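4. Lit shop signs and the evening street

Figure 2. A bright white disc with a blurred red-orange marking; no text can be read in it.

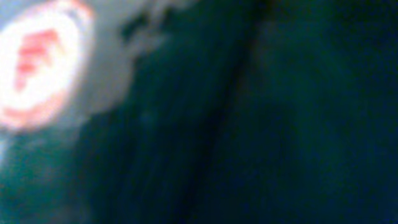
What should a town council look at first when it sets a limit on the brightness of shop signs?

The light already present in the street should come first. A sign that is comfortable on a busy road can be far too strong in a lane with few lamps, so a single limit for a whole town will be too loose in some places and too strict in others.

4.1 The rules in force

The two towns studied have followed different courses. Ekudmont applies one brightness limit to all lit signs within its boundary, whatever the street and whatever the size of the sign. Ernier divides its centre into an inner and an outer area and sets a lower limit in the outer area, where most upper floors are lived in. Both councils require permission for a new lit sign. Neither requires it when the lamps inside an existing sign are replaced, and most of the change in brightness over the past decade appears to have come about in this way. Older tubes were taken out and newer lamps put in behind the same face, with no application and no record of the change.

The permission files are of limited help on this point. They give the size of the sign, the height at which it is fixed and the colours of its face, and in Ernier they also give the hours of lighting. The strength of the lamp is recorded only where the applicant chose to state it. Files held by Ekudmont from before the reorganisation of the planning office are kept on paper at the Ronia depot and were not consulted for this section.

4.2 What residents reported

The postal survey described in Section 3 was sent to 3,482 addresses in the two towns in February. Respondents were asked whether light from shops reached their living rooms or bedrooms, at what hours, and what they had done about it. The commonest step was to fit heavier curtains. Speaking to the shop came second, and writing to the council a distant third. Several respondents in Ekudmont said that they did not know the council had any part in the matter.

Complaints were closely tied to the hour. Signs lit in the early evening drew few objections, even on streets where the light was strong, and a fair number of older respondents said that they preferred to walk home past lit shops. Objections rose sharply for signs left on after closing. A bakery and a pharmacy on Xavier Street were each mentioned many times, the bakery because its sign was switched on well before dawn.

Colour mattered less than had been expected. White signs were named more often than coloured ones, but white is also the commonest background on the streets surveyed, and the survey did not ask respondents to compare signs of equal strength. The authors would not rest any recommendation on this part of the results.

4.3 Brightness and legibility

Shopkeepers interviewed for the study generally held that a brighter sign is easier to read. This is true up to a point. When the background of a sign is much stronger than its surroundings, light spreads over the edges of the lettering and thin strokes are lost first. The effect grows with distance and is worse for people with clouded eyesight, who make up a considerable share of evening customers at pharmacies. A moderate background with thick letters is read from further away than a strong background with thin ones. A similar loss of detail can occur in photographs: in Figure 2 the white area is almost without tone and the red strokes run into pink where they meet it. For that reason photographs were not used to grade signs, and all readings were taken with a hand-held meter from the opposite pavement.

The readings showed a wide spread within single streets. On Xavier Street the strongest signs were not the largest, and two adjoining premises with faces of the same make gave very different results - the difference lay in the lamps. In Ernier the inner and outer areas overlapped a good deal, which suggests that the lower limit is not being checked once permission has been given.

4.4 Cost to traders

Traders raised the cost of any new rule more often than its purpose. The main expense lies in the visit by an electrician, and the part itself is cheap. A dimmer can be added to most signs of recent make. Ekudmont has considered a grant of up to 1,000 per shop, to be paid on proof of work, and the draft scheme leaves out chain stores. Tenants on short leases were doubtful about it, as many do not own the sign above their door and would need the landlord's consent before any work could begin.

A timer is the simpler measure. It answers the complaint that residents made most often, and can usually be fitted at the fuse board without touching the sign. Its weakness is that it must be reset when opening hours change. Of the traders who already had one, several kept it switched to manual throughout the winter and had not returned to it by spring.

4.5 Limits of the evidence

The meter readings were taken on dry evenings only. Wet pavements throw light upwards towards first-floor windows, and some of the reports from residents may relate to this. Streets with a large number of empty shops were left out, as were petrol stations, which are covered by separate rules in both towns.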